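The Case Against Gloss

By Amra Stojanović

The white gloss worktable has become the default surface for shared workrooms, and I think the default is wrong. I have specified tables for most of my working life and have signed off on plenty of gloss ones, so part of this is a correction to my own record. The argument concerns the finish. The tables are otherwise decent, and I will defend parts of them further down, the edge in particular.

A white top is chosen for three reasons, usually given in this order: it looks clean, it brightens the room, and it matches whatever is bought next. The third is sound. White is the easiest color to reorder. The first two belong to the color and get credited to the gloss, and most of the trouble follows from that.

Start with brightness. The amount of light a surface sends back into the room depends mainly on its color. Whether it is glossy or matte changes the direction in which that light leaves. A matte white top scatters light fairly evenly, so it looks much the same from every chair. A gloss white top does most of that too, because the white layer under the shine still scatters, but the outer skin adds a mirror reflection on top. It is weak when you look straight down and gets stronger as the viewing angle drops. A person standing over the table may see almost none of it. A person seated at the far end, looking across the length of the top, sees the ceiling lights lying on it as pale bars.

Purchasing decisions are made standing up. A sample chip is held at chest height and tilted toward the window, the buyer approves of the sheen, and the chip goes back in the box. The people who will use the table are seated, at a low angle, for hours. I would like every supplier to send samples large enough to put down at table height under the room's own lights, with a chair beside them. Ruddock will do this if asked. Ikar sends a chip the size of a domino.

The clean look deserves more patience, because there is a real point in it. White shows dirt, and a surface that shows dirt gets wiped. Catinca Radu, who ran the repair room at Vilemska before me, held that this was the whole justification for white, and I have not found a good answer to her. A dark top can carry a film of oil for a week before someone puts a sleeve in it.

Gloss weakens her case, though. To find a smear on a shiny white surface you have to look past the reflections, and the reflections are the brightest thing there. A thin film of dried cleaning solution is close to invisible from above and obvious from the side. The person wiping stands above it. The person who complains is sitting to the side. Both are describing the same table accurately. We went through a summer of this in Furkedton before it occurred to anyone to sit down after wiping and look again.

Small parts are a separate matter. Much of the work in a repair room involves screws, washers, clips and springs, and the usual advice is to work on white so that they stand out. They do stand out, until one of them lands in the reflection of a lamp. A bright steel washer in a bright streak has very little contrast with what surrounds it. The normal response is to lean sideways, which moves the streak, and the part appears. People learn to do this without thinking about it. I count it as a defect in the table all the same.

Gloss is also slippery in a way that affects the work. A flat-bottomed casing on a smooth, hard top creeps when you put torque on a screw. The cure is a mat, and mats are cheap, and every gloss table I know of ends up with one or more mats on it. At that point the shine is covered wherever the work happens and exposed wherever it doesn't. The money went into the finish of the margins.

Then there is wear. Every top scratches. On matte, a fine scratch is a small change in an already diffuse surface and is mostly lost. On gloss it interrupts a reflection, so each light streak becomes a display of whatever has been dragged through that spot. The damage to the material may be identical. The visible result is not, and rooms are judged on the visible result, including by the people deciding whether to keep paying for them.

The counterargument I hear most often is price, and here the numbers are less friendly to gloss than people expect. Our last quotation from Ruddock, in July, was 409 per table in gloss and 419 in matte, same frame, same size, same edge. Ten per table is not a serious saving across the service life of a worktable. It is spent again on the first mat. Irfan Baloch, who handles our orders, pointed out that the gap can be much wider with other suppliers, and he is right that I am arguing from one price list. I would still argue it at twice the gap. At five times I would begin to hesitate.

A better counterargument is stain resistance. A closed, shiny skin holds less in its texture than an open matte one. Marker ink and flux residue come off gloss with a cloth and some alcohol, and older matte tops had a habit of keeping a gray shadow of every spill. Anyone who formed an opinion of matte on those surfaces has good grounds for it. The current ones are better, though they still polish up where forearms rest, and after a few years a matte table will have two or three shinier patches at the seats. I consider this acceptable. Bleddyn Ellis considers it ugly, and for a reception area I would take his side.

Lighting can also be blamed. A glare problem is always a problem of a surface, a source and an eye, and moving any of the three will change it. If the ceiling fixtures were fitted with better diffusers, or hung in line with the long side of the table, gloss would behave well enough. In a new building that is a reasonable thing to ask for. In an existing one, the lights were placed before anybody knew where the tables would stand, and the tables get moved anyway. We rearranged the Vilemska room on a Monday and had to rearrange it again before lunch, purely because the new layout put a row of lights along everyone's line of sight. A matte top would have tolerated either layout. I regard tolerance of bad lighting as a proper requirement for shared furniture.

I said I would defend the edge. A thin metal trim in light gray, flush with the top, is the best detail on this type of table, and it is the one most often removed to save money. The corner where the top meets the side takes the knocks. An unprotected edge chips, and once it chips it catches cloths and sleeves and lets water in underneath. Metal dents before it chips. It can be wiped along its full length in one pass, and a replacement strip is a stock item.

The trim also does something visual that is easy to undervalue. A white top over a gray floor has enough contrast to show where it stops. A white top over a pale floor may not, particularly for somebody with poor eyesight or somebody carrying a box that hides everything nearer than the far side of the room. The strip draws a line there. Dwynwen Gough, who has low vision and uses our room more than most, told me she sets things down by reference to that line and dislikes the tables that lack it. I had been treating the trim as a matter of durability until she said so, and I now put it in the specification under access as well.

The floor should be mentioned for the same reason. Mid-gray is a dull choice and a correct one. It hides scuffs at a reasonable rate, it separates from a white top without the harshness of black, and it sends little light back up at the underside of things. If a room has budget for only one change, and the floor is pale and shiny, I would spend it on the floor and leave the tables alone for another year.

So my recommendation is narrow. Keep the white. Keep the metal edge and refuse any quotation that leaves it out. Change the finish to matte at the next replacement, and do not replace sound tables early just to get it. Before ordering, sit at the height the users will sit at, with the lights on and the blinds in their usual position, and look along the surface toward the far end. 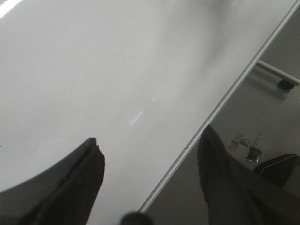
The same test should be run at the time of day when the room is busiest. Ours is late afternoon, and two of the finishes I had liked in the morning were off the list by five. The one we settled on is item 3015 in the Ruddock list, a plain white matte with the gray trim, and the first of them goes in by the sink, where the wiping is heaviest.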